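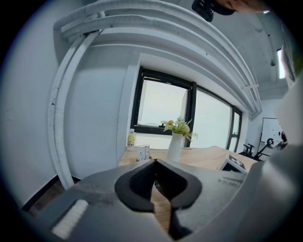
The table by the window, Friday morning.

We got to the rental in Brevirstead late, so I didn't get a proper look at the place until the next day. The window was what sold me when I booked it. It has thick black frames and sits back in a white wall, and by nine the light was coming straight across the table. I had my coffee there every morning we stayed.

I want to write down a few things about that table, because I've been trying to sort out our dining area at home since June and I keep getting it wrong. Ours is a dumping ground. Mail, chargers, a jar of screws. This one had a white vase, a little bottle, a folded card or booklet and a box on it, and it still looked like a place you could sit down and eat.

The flowers are fake. I usually don't like fake flowers and I've thrown out a few sets over the years, but these were fine. It's a small bunch, mostly pale leaves and wispy green stuff with a bit of yellow-orange in it, and they lean to one side instead of standing up in a ball. I think that's where I've gone wrong before. I buy the big bunch and stuff all of it in.

The vase is tall and narrow, plain white ceramic, with a rim that opens out just slightly. I asked Tincuța Surdu, who owns the apartment, where she got it. She said a shop called Lashari, over in Brudgate, and that it was 20 dollars a couple of years ago. We drove over on the way home. They didn't have the same one. They had one in gray for 39 and I left it there — I'd gone in for white and I know myself.

The wood is a honey color with a faint grain. I measured how far the table was from the wall with my phone, then forgot to save it, so I can't tell you. It was far enough to get a chair in on the window side, and at home we can't do that without moving the radiator cover.

What I've done so far: cleared our table completely, put the mail in a drawer in the hall, and moved the chargers to the bedroom. The screws went to the basement. I cut down the fake eucalyptus I already had and put 2 stems in an old white pitcher. It's not the same but it's better than it was, and it cost nothing.

The table itself is the next problem. Ours is dark and has a burn mark from a fondue pot. I got a quote of 285 to have the top sanded and refinished, which seems high for a table that cost less than that. There's a Jirelden table in the same kind of light wood I've been looking at, but I want to see it in person first. If anybody has refinished a dark table to a lighter color at home, let me know how long it took and what you used on it afterward.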